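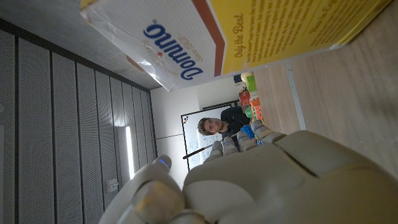
A carton has six faces and most kitchens only ever read one of them, Tane Ngata remarked when the shelf method was first put forward, adding that a sugar box turned the wrong way up is still a sugar box but takes longer to find.

Stedel releases second edition of the Surdu pantry method

26th October – Stedel has published the second edition of Surdu, its written method for sorting, placing and labeling dry goods and condiments in home and shared kitchens. The new edition replaces the first in full. Readers who hold the earlier version should not combine the two, as the group codes have changed.

Surdu treats a pantry as a set of packages with known shapes. Each item is assigned to a group by its form and the way it is opened, and only then by its contents. The first edition sorted by contents alone, which placed tall bottles next to low cartons and left dead space above the cartons. Under the revised order, squeeze bottles, jars, upright boxes, flat boxes, bags and cans form separate groups. A bottle of mustard is therefore stored with other squeeze bottles and is not moved to the shelf for sauces.

The reference table at the back of the guide now has 908 entries. Every entry gives the package form, the preferred face, the resting position and the opening type. Sizes are given in inches. Entries for packages sold in more than one size are listed once per size.

The preferred face is the side that should point outward when the package is on the shelf. For cartons this is normally the side with the largest product name. Where the shelf is narrower than that side, the guide permits the carton to be turned a quarter, provided that the name of the contents can be read from the end panel. Cartons with a pour opening are stored upright once opened. Cartons with end flaps may be laid flat while sealed. If a flap is creased and will no longer close, the contents should be moved to a lidded container and the original panel cut out and kept with it.

Sorting is carried out on a table, away from the shelf. A rectangular area is marked on the tabletop with tape or a clear mat, and packages are brought into it a few at a time. The procedure has four steps:

Clear the marked area.
Stand each package on its base with the preferred face toward the person sorting.
Check the date, the closure and the condition of the base.
Move the package to its group, tallest at the back.
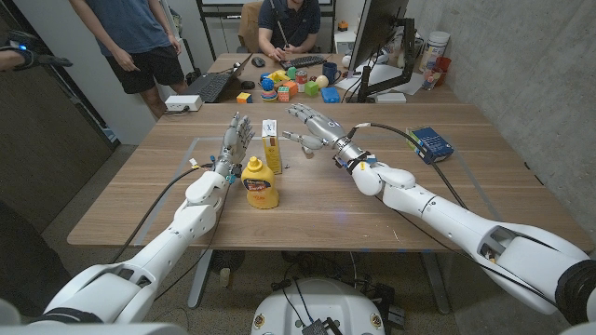 The spacing between packages during sorting should be wide enough for a hand to close around any one of them without touching the next. This applies in particular to rounded bottles, which tip more easily than cartons when brushed from the side. Small upright boxes are best placed behind a bottle during checking and moved forward when the bottle has been cleared. Packages waiting their turn may be set outside the marked area at any angle.

The guide does not set a fixed size for the area. Stedel advises that it should be reachable from one side of the table without leaning, and that cables, cloths and other loose items be kept clear of the packages.

Comments from about 900 households that used the first edition were considered in preparing the second. The most frequent request was for clearer treatment of boxes that contain smaller packets. These are now handled as a single package until fewer than half of the packets remain, after which the packets are moved to an open tray and the box is flattened. The second most frequent request concerned labels. Surdu now recommends one label per group, fixed to the shelf edge, in place of a label on every container.

Labels matching the revised group codes are printed by Cevden and sold in sheets. Handwritten labels are equally acceptable under the method. Sheets printed for the first edition carry the old codes and can be used only if the codes are covered.

A companion volume for refrigerated goods, under the working title Garkus, is in preparation. It will use the same package forms with an added column for shelf temperature. No release date has been set.

Surdu, second edition, is available from Stedel in print and as a download. Owners of the first edition may request the revised reference table separately at no charge. Requests should state the edition and the format required.

Press contact: Tane Ngata, Stedel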